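Ticket: Webinar recording and transcript page, wrong language channel and missing captions
Opened by: Events desk, Ravivine network office
Status: Closed
Opened on: Sunday, December 11, 2022

Description of the problem

We organized an online webinar on women's participation in peace negotiations, with English as floor language and interpretation to Spanish and French. The recording was put on our public page in Clundero the same evening. Since then we receive messages from member organizations that the Spanish version has English sound for the whole second panel. The captions also disappear at the same place. The first panel is correct in all three languages.

It is important for us because several members use the recording in their own meetings with local councils, and for many of them the Spanish version is the only one they can work with. The webinar had 634 registered participants and the recording was already opened 1,509 times, so I think many people saw the faulty version.

What I already tried

I opened the page in two different browsers and also on my phone. Same result everywhere. I downloaded the Spanish file and played it without the internet, and it also has English sound from the start of the second panel. So the fault is in the file and it does not come from the player.

I compared the length of the three files. English and French have the same length. Spanish is a little shorter.

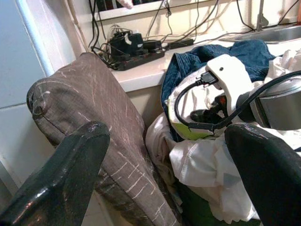

Is it possible to repair the Spanish file without asking the interpreters to do the work again?
Most likely it is, if the conference tool kept a separate sound track for every interpretation channel. Please look in the host account under the cloud recordings and tell us if you see one file per language or only one mixed file.

Reply from the events desk

Thank you for the quick answer. I found separate tracks. There are two for Spanish: one long, which ends where the first panel ends, and one that begins some minutes later. I did not notice the second one before, because it has a different name and it was in the folder of the practice session.

I asked the Bristville team, who moderated that day, if something happened in the break. They remember that the second Spanish interpreter lost the connection and came back with a new link. The host gave her the language role again by hand. Participants heard her normally after this, so we believed that all was in order.

Reply from support

This explains the fault. When an interpreter joins again with a new link, the tool starts a new track. The export to Clundero takes only the first track with a given language label, and it fills the rest with the floor sound. The captions were made from the same first track, so they stop there too.

Please do the following:

1. Rename the second track so that it has the same label as the first, with "part 2" at the end.
2. Move it to the folder of the main session.
3. Delete the Spanish version on the page, but keep the page itself, so that the address stays the same.
4. Start the export again, for Spanish only.
5. Order new captions when the export is finished – not before.
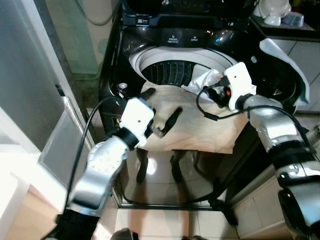

Reply from the events desk

I did steps 1 to 4. The export needed much longer than the first time, and the page showed "in preparation" until the next morning. Now the second panel has Spanish sound. The minutes between the two tracks have floor sound, and this is right, because in these minutes the moderator only read the program for the afternoon.

With step 5 I had one more difficulty. The caption order was refused with the message that the text is over the limit. I saw that the glossary we uploaded in July is still connected to the page. It has more terms than the 200 which are allowed now. I removed the old names of resolutions and working groups that appear twice, and after that the order was accepted.

I read the new captions against the sound for the full second panel. Three corrections were necessary, all of them in names of organizations. In the part on financing, "gender marker" was translated in two different ways. I left the one that our Queiroz partners use in their reports.

Still open on our side

– Write to the members who complained, with the same link as before.
– Ask those who downloaded the old Spanish file to replace it.
– Add a line to the host checklist: if an interpreter joins again, note the time and the channel.

Reply from support

We have noted the label problem for the export. For now there is no automatic solution, so the manual way stays valid for your next events. Ticket closed. You can open it again by writing to the same address.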